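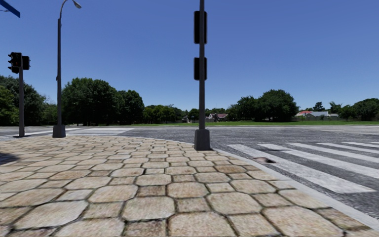

The long road to the ballot in Escobedo

When the men of Escobedo went to vote in April, their wives walked with them as far as the door of the grain hall and stopped. It had been done that way for years. Then Noémie Petrenko, who kept the accounts at the Grular mill, walked straight in and asked for a paper.

She didn't get one. What she did get was a note in the clerk's book, and that note is why we know her name at all!

Nathalie Chisholm found it while looking for something else entirely (drainage rates, she tells me, with a groan). She has spent 17 years in the district archive at Clameso and still talks about that morning as if it were last week. "I read it three times," she says. "The clerk had written 'refused, and would not leave until noon'."

By the next spring Petrenko had a petition going. It began with 40 names, most of them mill workers, and it travelled from farm to farm in a flour sack. Stoto, the rival town over the hill, sent 30 signatures of its own - a real surprise, as the two places could barely agree on the price of a bridge.

The final count passed 1000. The pages are wonderful to handle, all blots and crossings-out, with a few crosses where a signer couldn't write and a neighbour put the name in beside it.

The council sat on it for two winters. When the vote on the new rules came at last, it passed by a single hand, and Petrenko was back at the grain hall before the doors opened. The clerk was the same man. He gave her the first paper off the pile.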